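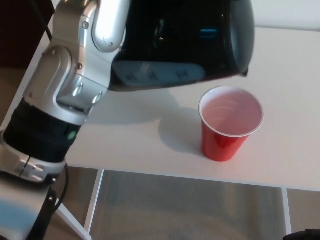
3.2 Serving vessels and the question of the full cup

Anyone who has hosted a gathering knows that the drinks table has its own small geography, and our households took a good deal of pleasure in telling us about it. We had asked each of them to keep a short diary of what was served, in what, and how far up the cup it went, and the diaries came back fuller and friendlier than we had any right to expect. The red plastic cup with its white rolled rim turned up again and again, and so did the habit of filling it almost to the top, as with the pale pink drink in Figure 1. People told us that a cup filled that high looks generous, and also that it is the one most likely to be set down and left.

Figure 1. A black pitcher tilted over a red plastic cup on a white tabletop.

We visited 20 households in all, and in 15 of them the drinks were poured for the guests at least part of the evening. The remaining 5 left everything out and let people help themselves. Gert Cele, who carried out most of the visits, noted that hosts who poured tended to stand at the same corner of the table all night, and that talk gathered there too — much more so than around the food. Her notes on this run to many pages and we have only been able to use a small part of them.

The height of the pour matters more to hosts than we had supposed. One of them, writing in her diary after a September cookout, described going around the yard at the end of the evening and finding cup after cup with a good inch of punch still in it. She had begun pouring to the second ridge instead, and felt a little stingy doing so. Others were quite firm that a half-filled cup sends the wrong message to a guest who has only just come through the door. We have some sympathy with both sides.

Pitchers drew strong feelings as well. A large one saves trips to the kitchen, but when full it is heavy, and older hosts often asked somebody else to lift it. Spout shape came up in over 60 diary entries, mostly in connection with drips on the tablecloth. Pankaj Shakya has grouped these entries by the kind of vessel named, and we return to his groupings in Section 4, where the cleanup diaries are also taken up.

Reading time: 5 min

Search this journal Enter keyword or author

Related articles
Vrettos, M. Paper plates, real forks: mixed tableware at family parties
Villalobos, U., and Lâm Hồ. Who clears the table? Notes from the Fluvley households
Cele, G. Standing room: where guests gather in small kitchens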